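Brarholm, Meeting Room 109
Workplace inspection: furniture, floor and small electrical items
Date: Nov 7, 2024
Inspected by: Burgi Sutter
Copy to: Silvan Rainer (facilities), Seraina Eberhard

Ratings: S = satisfactory, A = action needed, N = not checked.

1. Floor and walkways
1.1 Floor surface sound, no lifted planks: S
1.2 Route to door kept clear, minimum 900 mm: S
1.3 No cables lying on the floor: A
Comment: white cable with small plug or adapter on floor near the table. To be tied up under the tabletop or put away after use. Same remark was made in March.

2. Table
2.1 Legs stable, fixings tight: S
2.2 Edges free from splinters and chips: S
2.3 Top clear of loose items: A
Comment: artificial sprig left on the far end. Minor. Remove or place in a holder.

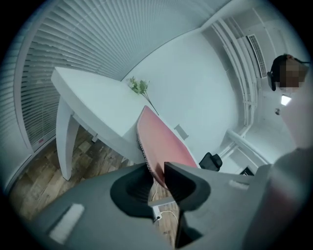 Item 1.3: cable on floor, with table, blinds and chair backrest.

3. Chairs
3.1 Backrest secure, no cracks: S
3.2 Mesh intact: S
3.3 Chairs pushed in when not in use: A
Comment: remind users. Load label under the seat not read on this visit, carry over to next inspection.

4. Window and blinds
4.1 Slats undamaged: S
4.2 Cord secured out of reach: N
4.3 Tags and stickers legible: A
Comment: small red sticker or tag low on the blind frame, no entry for it in the room record. Ikhsan Chin to check with the supplier, Jumham, under order 3120.

5. Electrical
5.1 Wall plates fixed flush, no cracks: S
5.2 Portable adapters tested and listed: A
Comment: adapter under 1.3 is not on the test list. Withdraw from use until tested.
5.3 Extension leads no longer than 2000 mm: S

Actions
1.3 and 5.2: Silvan Rainer, within 20 days.
2.3 and 3.3: room users, at once.
4.2: Burgi Sutter, next visit.
4.3: Ikhsan Chin, reply in writing.

Overall: room may remain in use. Adapter excluded.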